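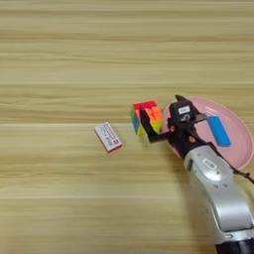 How do you score a half-finished task when you compare two policies?

Posted by Tamsin Mahmoud, 1/16/23

Hiya all, I'm doing a small project (we call it Flotstead) on teaching an arm to put things on a plate from demonstrations. I've got two policies, one trained on all our demos and one on a trimmed set, and I run each from seven starting layouts. Trouble is, plain pass or fail makes them look identical! One gets loads of things nearly right and the other just flaps about. Is there a fair way to give part marks?

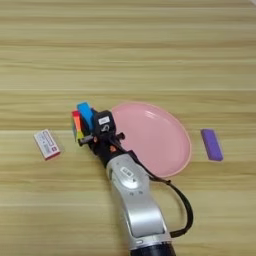
Striped block and blue block by the gripper, plate empty.

Clyde Kapoor

Yes, we do this at Benavides all the time. Split the task into stages before you run anything (reached it, gripped it, lifted it, on the plate) and give a point for each, per object. Write the rules down first, or you'll end up being kind to your favourite. I'd also have someone else do the scoring without knowing which policy it was. And report the plain pass rate next to it, people will ask.
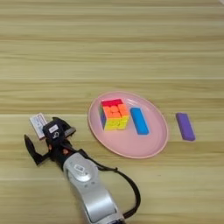 Oh, and decide what happens if it knocks an object off again later on. We only count where things are when the time runs out, but I know groups who keep the point.

Markos Andreadis

just do more runs. seven is nothing, we did more than 4000 in simulation and the gap showed up fine

Sigita Org

Markos, she's on a real arm, that'd take her till next January! Clyde's way is good. I'd repeat each layout a few times too, and swap between the policies as you go so the lighting doesn't favour one.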